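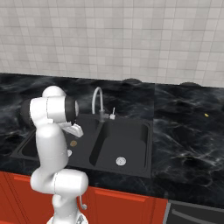
Budget the kitchen before the arm

By Jelle Smits
27 Oct 2024

Most capital requests for a service robot arrive with the same shape. There is a quote for the arm, a quote for the gripper, a line for freight and a line called "integration" that has been filled in by multiplying the first figure by something. The request is then argued over at the level of the arm. Payload, reach, repeatability and warranty get a full page each. The line called integration gets a sentence.

I have reviewed these requests for commercial kitchens and aged-care sites for long enough to hold a firm view on them. The arm should be the last item specified. The first money spent should go to a simulated model of the room in which the arm will stand, built to the dimensions of the actual benches, and the people who will work beside the arm should be paid to sit in on it.

The usual objection is cost. Ollik, a catering group I advise, put the figure for its first model at 35 hours of a modeller's time, plus two site visits with a laser measure. That was regarded internally as an extravagance. The group had already obtained a price from Claeys for a fixed-base arm and wanted to sign before January, when the price was due to lapse. Ans De Smet, who runs procurement there, held the signature back until the model was finished. I think she was right, and I think the reasons generalise.

A sink is a good test. On a floor plan it is a rectangle. To an arm it is a recess with a raised rim, a tap standing up at the back in the middle of the best approach path, and a floor lower than the bench on either side. A gooseneck tap alone can take out a large share of the useful poses over a double basin. An arm with ample reach on the data sheet may get its gripper over the near basin comfortably and then have its elbow hanging in front of the cupboard doors, in the space where a kitchen hand would stand. None of this appears in a quotation. All of it appears within the first morning of running a model, at a stage when moving the base costs nothing but a changed number.

The second thing a model settles is the mounting. Suppliers will generally quote for whichever mount the customer asks for, and customers generally ask for the one in the brochure. Ollik's tender specified a floor pedestal. In the model, the pedestal blocked the dishwasher door at anything past half open. A wall mount cleared the door and needed a structural engineer, a fire-rated penetration and a weekend closure. A rail cleared everything and cost more than the arm. The group chose the pedestal and moved the dishwasher. I would not have predicted that, and I am wary of anyone who says they would have.

The third is small objects. Requests are written around plates, trays and pots, as these are what managers picture. A working sink and its surrounding bench also collect scraps, lids, bottle caps and whatever else has been put down in a hurry. A parallel-jaw gripper can be sound on a tray and useless on a flat disc lying against a flat surface, particularly if the disc and the surface are both dark. Placing a few such objects in the model and attempting the pick is cheap. Discovering the problem after commissioning means a second gripper, a tool changer, and a new line in next year's budget that will be described as an upgrade.

There are proper limits to this argument. A simulation is weak on friction, weaker on water, and silent on what grease does to a wrist seal over a winter. Glossy stone and stainless steel will upset a depth camera in ways a rendered surface may not reproduce. A vendor demonstration run wholly in simulation should be treated as evidence about geometry and sequence, and as very little evidence about grip. Etix, which sells a modelling package to the hospitality trade, is more optimistic than I am on this point. Its sales material cites 1,473 simulated picks without a collision. I have no reason to doubt the number, but a collision-free pick is one in which nothing was struck. Whether the item would have stayed in the jaws is a separate question and should be priced separately.

For that reason I recommend splitting the budget in three. No more than 60 per cent should be committed to hardware at the point of approval. A fixed allocation goes to the model and its upkeep, including revisions when the kitchen is refitted, which happens more often than finance departments assume. The remainder is held for a physical trial of at least 7 weeks with the purchaser's own crockery, under a contract that allows the arm to be returned. Grirard has declined such terms in two tenders I have seen. Claeys accepted them with a restocking fee, and the fee was modest compared with the cost of the dishwasher relocation.

Finance officers dislike the held portion. It looks like contingency, and contingency is what gets trimmed in the last round. I suggest naming it for the trial and attaching dates to it. Ollik's went through under that heading without amendment.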